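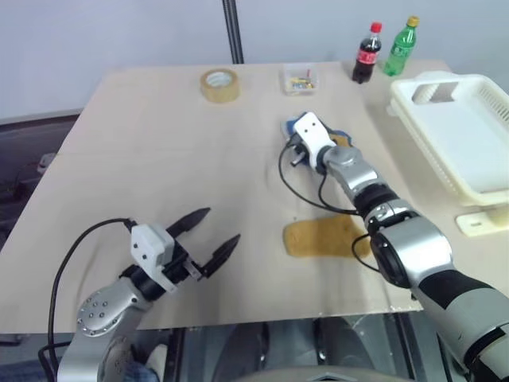
Desley, 15/04/2026

La mesa compartida entre casa y taller plantea un problema de clasificación antes que de espacio. Sobre un tablero beige claro, arrimado a la pared, acaban conviviendo útiles domésticos y piezas de taller con exigencias distintas de limpieza, acceso y almacenaje. Un paño, por ejemplo, se guarda seco y doblado; una herramienta engrasada no debe tocarlo.

El método que aplica el taller de orden Pleda parte de una superficie de 60 cm de fondo. Se divide en dos zonas: la trasera, junto a la pared, para lo que espera destino; la delantera, libre, para trabajar. Cada objeto se coge una sola vez y pasa a su recipiente. Lo que no tiene recipiente asignado queda en la zona trasera un máximo de 15 minutos.

Los tableros con junta requieren atención aparte. La ranura retiene polvo y viruta fina, y conviene repasarla con cepillo de cerda corta antes de pasar el paño, siempre en el sentido de la unión. El exceso de agua hincha el canto si el núcleo es de aglomerado.

Para el almacenaje, el sistema Pledard emplea cajas apilables de 26 cm de ancho, con etiqueta en el frontal y no en la tapa. Dos cajas por categoría bastan en una vivienda media. Las bayetas y los paños van en la superior; el metal, abajo, por peso.

La revisión completa se repite en junio.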